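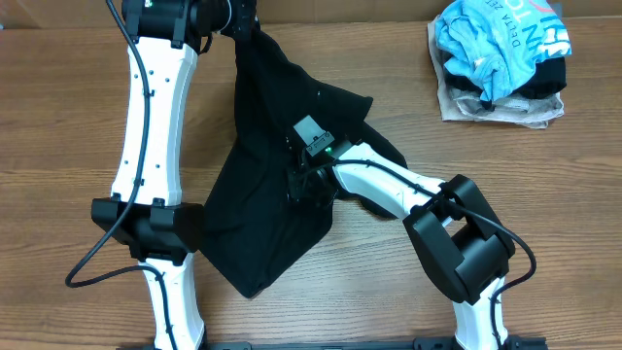
Zendo Two-Arm Laundry Kit

The Zendo is a pair of tabletop arms sold as one kit for teams working on cloth handling. It ships with both arms, a gripper for each, a camera for the head position, cabling and the control software. The price is $3,529, and that covers the first year of support from Itton.

Garment folding is the job most customers buy it for. One gripper can hold a corner up while the other works lower down on the same piece, and the software runs both arms from a single set of commands. A black shirt on a brown table is a fair test of the camera, as creases are hard to pick out on dark fabric. We suggest starting with light colors and moving to dark ones later.

Setup takes an afternoon. Bolt the arms down, run the calibration routine, then teach a fold by moving the arms by hand. Most users record 40 passes of a fold before training on it, and 100 if the clothes vary a lot in size. T-shirts go quickest. Hooded tops and anything with a heavy zipper need more passes, and we don't recommend the kit for bed sheets.

The cables run on the outside of the arms - this makes them easy to replace, but leave slack at the joints and check that nothing rubs when an arm is fully bent. Replacement cables are sold singly.

The finger pads wear and should be changed when thin fabric starts to slip. Two spare sets are in the box. The older Tennant pads fit as well, although they mark silk and other delicate fabric.

You will need your own table and a computer with a recent graphics card. The table should be heavy enough not to shift when both arms move together. Orders placed before noon on Wednesday leave the Hodham warehouse the same week.

Comments (4)

Magnus McIver
Does the software still drop the second arm if the computer goes to sleep? Ours did that until the April update and I haven't tried it since.

Rahel Kuster
Fixed for us, Magnus. We leave it on overnight now.

Gillespie MacKinnon
Good kit for the money. The manual is thin on calibration and I had to do it twice. Long sleeves are still a problem - they end up under the body of the shirt.

Dörte Stöcker
Can the arms be bought one at a time? I only need a left.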